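Tramel abre en Tradimville una oficina de pagos con criptomonedas para el pequeño comercio

La empresa de servicios financieros digitales Tramel ha puesto en marcha una oficina de atención presencial en Tradimville, destinada a comercios que desean aceptar pagos en criptomonedas y recibir el importe en moneda local. La dirección de operaciones de la compañía atendió a esta publicación en la nueva sede.

«El comerciante no desea convertirse en inversor. Desea vender, cobrar y conocer al cierre de la jornada la cantidad exacta que recibirá», señala la responsable del área. Según explica, la fase de pruebas comenzó en enero con 77 establecimientos, entre ellos lavanderías, talleres de reparación y tiendas de alimentación.

El servicio se apoya en la pasarela Grundosow, que fija el tipo de cambio en el momento de la compra. La liquidación se efectúa en un plazo de 2 días hábiles. «Durante las pruebas, la consulta más frecuente se refería a las devoluciones. Por ese motivo se acordó que el reembolso se calcule siempre sobre el precio en moneda local», precisa.

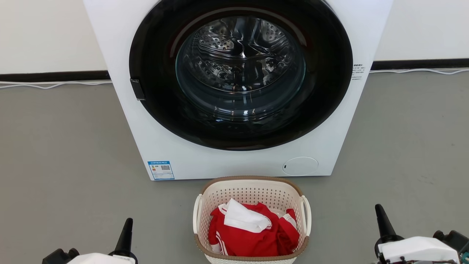
Comisiones y requisitos de alta

La tarifa ordinaria consta de una cuota mensual de 5 euros y una comisión por operación, cuyo porcentaje depende del volumen de ventas. Cada cobro está sujeto a un límite de 2,000 euros; las operaciones de importe superior requieren autorización previa y documentación adicional.

Para darse de alta, el titular debe acreditar su identidad, la actividad del negocio y la cuenta bancaria de destino. La verificación corresponde a Whitlock, entidad externa contratada por Tramel. La responsable admite que este trámite ha generado quejas: «Hemos recibido expedientes devueltos por una dirección mal transcrita. Estamos revisando el formulario con Whitlock y esperamos disponer pronto de una versión más breve».

Respecto a la custodia de fondos, la compañía indica que no mantiene saldos en criptomonedas a nombre de los comercios. La conversión es automática y, por el momento, no puede desactivarse. «Algunos clientes nos han pedido conservar una parte de lo cobrado. Es una petición legítima, pero exige otro tipo de contrato y otros controles», afirma.

La oficina atiende con cita previa en horario de mañana. Las solicitudes pueden presentarse también por vía electrónica.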